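Grunia 5 Modular Drawer Boxes: Reader Review

I've been hunting for something to tame my sewing drawers for ages, and the Grunia boxes are it! I bought the small starter set in June, went back for a second one, and now my bobbins, zippers and bias tape all have a place to live. The edges don't snag thread, the boxes slide in and out without a fight, and they stack on their sides too (great for rulers and rotary cutters). 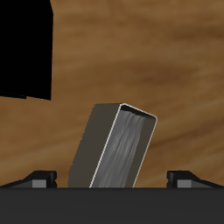

A dark gray box shape with thin walls and an open end.

My friend Geert Brouwer swears by the Rikska trays, and they are lovely, but they're shallow and my big spools wouldn't fit. The Grunia ones hold a full spool standing up, with room for the needle packets beside it.

Two small gripes. The lids are sold separately, and the label slots are too narrow for my handwriting. I'd still buy them again tomorrow, and I'm already eyeing the tall size for my knitting needles.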